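Pre-run software checklist, bin and tabletop cell
Release under check: Drelimum 21, September 2018

1. Controller and limits
1.1 Emergency stop reaches the motion process. PASS
1.2 Joint limits loaded from the cell file, default file not used. PASS
1.3 Speed cap held in teach mode. PASS
Comment: the cap is still set in two places. Hladun reads one and the planner reads the other. They agree today. Merge them before the next release.

2. Perception over the open bin

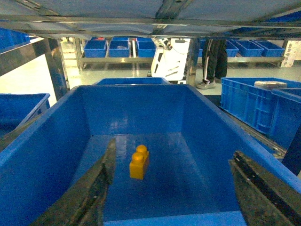 Digby Treloar

2.1 Single small brick found on a blue floor. PASS
2.2 Glare on the bin floor not returned as an object. PASS WITH COMMENT
2.3 People behind the racking kept out of the pick list. PASS
Comment on 2.2: the glossy patch gave a candidate at low confidence and the threshold removed it. I don't want to rely on the threshold alone. Liudmyla Skoryk has a mask to try.

3. Planning near the bin walls
3.1 Bin model includes the rim and the outer ribs. PASS
3.2 Open-finger width used in the collision check. PASS
3.3 Rack steel present in the static map. FAIL
Comment on 3.3: the map dates from April and one crossbar is missing. Of 1,187 replayed plans, 13 went through the gap where it should be. No runs near the rack until the map is redone. Owner: Yaroslav Nazarenko.

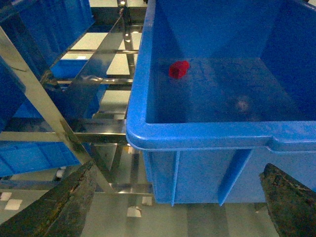 Item 3.1: red object towards the back-left corner of the bin, fingers open.

3.4 Approach to a corner object comes in from the open side. PASS

4. Grasp state and placing
4.1 Grasp flag set from finger position and motor current together. PASS
4.2 Placing refused if the target is lost from view. PASS
4.3 Plate edge fitted as a circle, table edge as a line. PASS WITH COMMENT

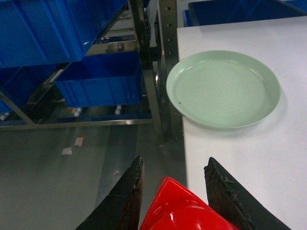

The two fits get mixed up when the plate is close to the table edge, so the clearance there should stay at 110 mm until Stefaniia Lysenko has retuned the fit. The value is in the task file. Do not change it in the Vesora panel, as the panel setting is lost on restart.

5. Logging
5.1 Clocks on arm and camera agree. PASS
5.2 Log names carry the release number. FAIL, fixed during check, retested, PASS

Result: not released. Repeat section 3 in full after the map is redone, then send to Tamunoemi Balogun at Tollham for sign-off.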